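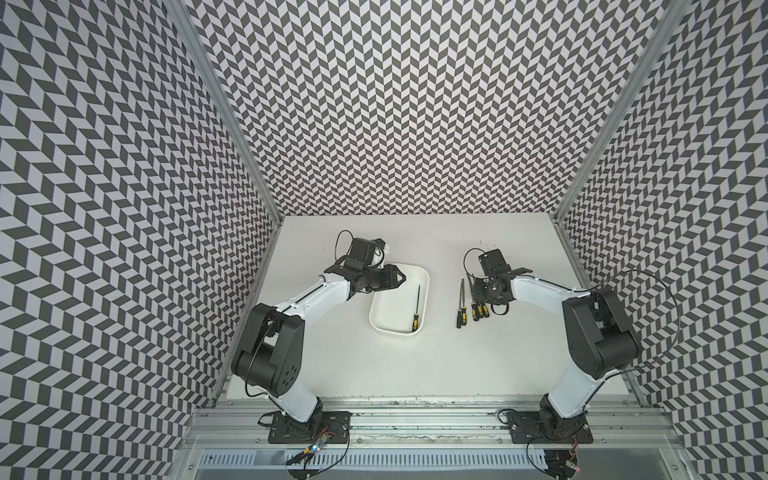 Can somebody who has never touched a robot really teach one to put tools in a tray? Yes! It's the first thing most people ask before they sign up for a slot on the Zeso benches, and the answer hasn't changed since we opened the lab at Wultholm to visitors. You'll be clumsy for the first few tries, then your hands get the idea and you stop thinking about the controls at all.

Below are the other questions we hear most. If yours is missing, ask at the desk when you come in and we'll add it.

GETTING STARTED

Do I need to know how to code?

No. You teach by doing. You move a pair of small leader arms with your own hands, and the two arms on the bench copy you. Everything gets saved: joint angles, gripper opening, camera video. The coding happens later, on our side.

What will I be teaching?

Right now it's the screwdriver task. Screwdrivers lie on the table, a tray sits near them, and your job is to get the tools into the tray, handles toward you. It sounds tiny. Then you try to pick up a thin shaft lying flat next to four others and you understand why we've been happily stuck on it since March.

How long is one demonstration?

As long as it takes you to fill the tray. Please don't race. A calm, slightly slow demonstration is worth far more to us than a fast one with a lot of jerks in it, and the smoothness of your own hands really does show up in how the robot moves afterward.

How many demonstrations do you have?

We're at 336 for the screwdriver task, and 171 of those use both arms for at least part of the job. The goal for this task is 1000. Every visitor gets their own running total on the sign-in page (people love this more than we expected).

What's the difference between guiding by hand and remote control?

Guiding by hand means you hold the robot itself and push it through the motion. It's lovely for learning how the joints bend, and we still use it for warm-ups. The trouble is that your hands end up in the video, and the robot won't have your hands there when it works alone. With remote control you sit back from the bench and the cameras see only the arms and the tools. All demonstrations that go into the Drerkerora collection are done by remote control.

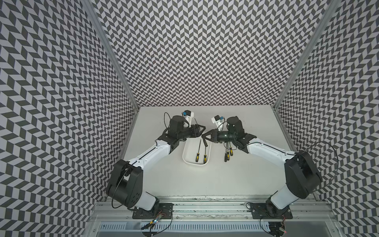 AT THE BENCH

Should I use one arm or both?

Whichever feels natural! Some people grab with the closer arm and drop straight into the tray. Others like to bring the grippers together over the tray and sort out the angle there. We want both styles, as long as you pick one before you start and stick with it until the tray is done.

What happens if I drop a screwdriver?

Keep going. Pick it up from wherever it landed and carry on. A recovery is one of the most useful things you can show a robot, because it will drop things too. Only stop if a tool leaves the table completely, and then press the left pedal to throw out that try.

The arms stopped and won't follow me. Did I break something?

Almost certainly not. The arms pause when the leader arms move too fast or when the grippers get too close to each other. Bring the leader arms back to the rest position, wait for the beep, and start again.

Can I move the tray?

Yes, please, between tries. Turn it a little, shift it, nudge the tools around. If the setup is the same every time, the robot learns the spot and forgets to look. Leave the tray where it is once you've started recording.

My grip keeps slipping on the shafts.

Go for the handle. It's thicker and the fingers close on it much better — you can feel the difference in the leader arm right away. If you have to take a shaft, come in low and close slowly.

AFTERWARD

Do I get to see the robot try it by itself?

You do, and it's the best part of the day. Each new model gets a bench run in the afternoon, usually at 4, and anyone who recorded that week is welcome to stay and watch. Expect some misses. Expect some cheering as well.

Can I use the recordings for my own project?

Visitors can ask for a copy of their own demonstrations. For the whole set, write to the Ostermann desk at Wultholm and say which task you want and whether you need the video or only the joint data.

Can I come back?

Any time there's an open slot. Returning teachers can skip the warm-up.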